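Wundamham Recording Bench: Frequently Asked Questions

For new operators and for teams who want to send us parts. Last changed 4/18/25.

What is the project for?

We record people carrying out computer assembly tasks through a robot arm. The recordings are used to train a model that should later do the same tasks on its own. Wundamham is the name of the bench and of the set of recordings that comes from it.

What counts as one example?

One example is one attempt at one task, from the home position back to the home position. Putting in a memory module is a task. Putting in a module and then closing the socket bracket is two tasks and should be recorded as two examples.

How many examples do you have?

At the end of December we had 1,363 accepted examples. The target for each task is 200. Memory and hard disk are past that. The processor tasks are behind, and new operators will mostly be assigned to those.

Do I need to know how to build a computer?

It helps, but you don't have to. You will put each part in by hand a few times before you use the arm. If you can't say which way a part faces, ask before you start the session.

How long is a session?

A session is 40 minutes. Stop when the time is up, even if you are doing well. Examples made by tired operators have more pauses in them, and many are thrown out in review.

How should the bench be set up?

Lay the tower on its side with the panel off. The parts fixture goes to the left of it, with each part in its own slot or recess. Open the processor socket bracket before you press record, unless the task is opening it. Bring the arm to the home position over the tower.
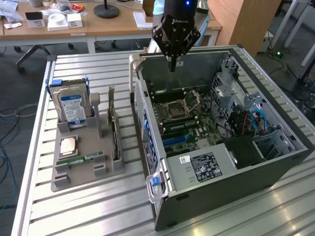 Gripper over the open tower, with the parts fixture on the left.

Does the tower have to be in exactly the same place every time?

No. Shift it a little after every example, and turn it slightly now and then. A model that has only seen one position tends to fail when the case moves. The fixture can be shifted too, as long as the arm can still reach every slot.

What do I do if I drop a part?

Keep recording. If you can pick it up again with the gripper, do so and finish the task, then tag the example "recovered". If it has fallen somewhere the gripper can't go, stop, tag it "failed" and reset by hand.

Are failed examples deleted?

No. They are stored separately and used to train the part of the system that judges whether a task is done. Please don't delete anything yourself. An example with no tag is the only kind we can't use.

Can I reach in and help the arm?

Not while recording. Hands in the work area make the example invalid. Press pause, wait for the arm to stop, and clear the recording before you touch anything.

How many times can I try a difficult insertion?

Three tries in one example. After the third, end it as failed. Repeated pushing wears the slots, and we have already replaced one board for this reason.

Who checks the examples?

Jaanus Baranauskienė reviews them, normally within two working days. Rejected examples come back with a short note. The most common notes are "wrong tag", "started late" and "part not seated".

Is this the same as the Clamcombe set?

No. Clamcombe covers cable work and uses its own file layout. The two sets can be combined after conversion, but the tag names differ, so read the conversion notes first.

Can we send our own parts?

Yes. Send at least two of each, in working or non-working condition, and remove any stored data from drives first. Parts go to the Lulbridge office, marked for the recording bench. We don't return them unless you ask when you send them.

How do I book a session?

Use the sign-up sheet on the shared drive. First-time operators are booked together with someone who has recorded before.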